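Gripper pushes paper cup over before it closes, how to center it?
Posted in: Robots and automation / Home and shop builds
March 18, 2018

JoseeFraser

Hello all. I build a small pick and place setup in our shared workshop and I have a problem which I can not solve alone. The arm must take an empty paper cup from the table and bring it to a second place 40 cm away. The gripper has two fingers which move together on linkages, and there is a small camera at the wrist looking forward between the fingers.

The arm goes to the position, the fingers close, and quite often one finger touches the cup first. Then the cup slides or it falls over. With a heavy cup it is no problem, the cup just moves to the middle by itself. With the empty paper cup I get maybe one good grasp from three.

What I tried already: slower closing speed (a little better), rubber tape on the pads (worse, I took it off), and a new calibration of the camera following the Moschos guide. The calibration error is small according to the program, so I don't think it is the problem, but I can be wrong. The controller is a Pratus board with the standard firmware. I would like to keep the cups empty, because later they should be filled at the second place.

Is it better to correct the position with the picture from the wrist camera, or to make something mechanical? I have a budget, but it is not a big one.

Kirsten Perron

Hello Josée, I had this same trouble last August with yogurt cups, so I write a bit long.

First please check how you find the middle of the cup. When the camera looks down at an angle, the rim and the base are not at the same place in the picture. Many people take the center of the white area and send it to the arm. For a tall cup this point is somewhere in the wall of the cup, and the error changes with the distance. I fit an ellipse to the rim only and use the center of the ellipse, with the known height of the cup. White cup on white table is also hard for a simple threshold, and the shadow near the base gets included very easily. You can put a darker sheet under the cup for testing. If the result becomes better at once, you know it is the vision and you don't need to touch the mechanics.

Second, do the approach in two steps. Stop with the fingers open before the cup is fully between them, measure again, move only sideways, then go in. On my setup the first measurement was wrong by up to 6 mm and after the second one I could not see a difference anymore. It costs you nearly one second for each cup.

Third, look at the finger travel. Fingers on linkages move on a small arc, so the pads go a little forward or back when they close. Measure it with a ruler at the width of your cup. I forgot this for weeks.

Two views from our bench, the wrist camera and then the bigger one with both arms: 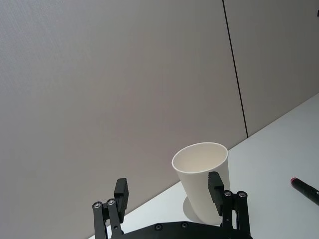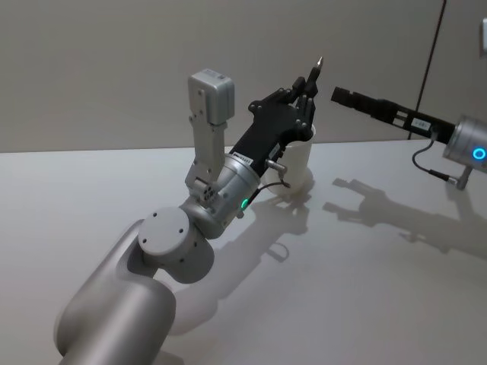 About the closing speed: I would use two speeds. Go fast until the opening is a few millimeters wider than the cup, then slow, and stop when the motor current rises. With paper the current rises very little, so you must set the limit low, and then the friction in the joints can trigger it too early. I record the current of an empty closing first and subtract it. In my program the limit is 828 on a scale which goes to 1000, but please don't copy this number, it depends on the motor and on the supply. Start low and go up until the cup is held and the wall does not bend in.

I don't recommend to make the pads softer before the centering is good. Soft pads hide the error and you will find it again with the next object.

If you still have trouble, write which firmware version is on the Pratus, the older one had a delay between the position command and the movement.

sindumham_workshop

Put a coin in the cup. Works for us.

JoseeFraser

Thank you Kirsten! I used the center of the white area, exactly like you wrote. I will try the rim this week and also the two steps. The coin is a nice idea but then it ends in the drink :) Firmware version I must look up, the board is in the workshop and I am at home now.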